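How a Robot Learns to Pick Up Food
Reda Student Robotics Program - Reading for Young Visitors
Published 13 August 2024 by the Reda Education Office
14 shares | 2 comments

Students in the Reda robotics class spend one school term on a single question: can a robot move a piece of food without making a mess? The class calls this work the Cletine project. It is open to students aged 12 and older.

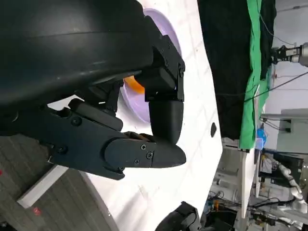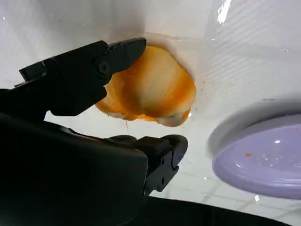

The gripper and the lavender plate, from two views.

A gripper is the part of a robot that does the job of a hand. People have skin that feels how hard they are squeezing. Many grippers have no feeling at all, so students must decide how far the fingers should close. If the fingers close too much, soft food is crushed. If they close too little, it falls.

Food is a difficult thing for a robot to hold. A wooden block has the same shape every time. A slice of fruit or a piece of food with sauce on it does not. It may be slippery, it may bend, and it may stick to the table. For this reason, new students begin with blocks and move on to food only when their teacher agrees.

The robot learns from practice. A student guides the arm through the task, and a computer records each movement. One recording is called a demonstration. Each team makes 50 demonstrations in its first month and 200 by the end of the term. The computer then looks for patterns in them - where the fingers were, and when they opened and closed.

Mistakes are kept as well. Students write down each failed try in the team notebook, with a short note on what they think went wrong.

Rules for the robot table

Keep hands away from the arm while it is moving.
Know where the stop button is before you begin.
Do not eat any food that has been used in a test.
Wipe the table and the fingers of the gripper after each session.

In December, teams may enter the Cleltov Challenge, held each year at Hadgu Hall. Every team is given the same task and the same amount of time. Judges award points for careful movement as well as for speed - a fast robot that drops its food may score lower than a slow one. Entry forms are available from the program office.

Last updated: 13 August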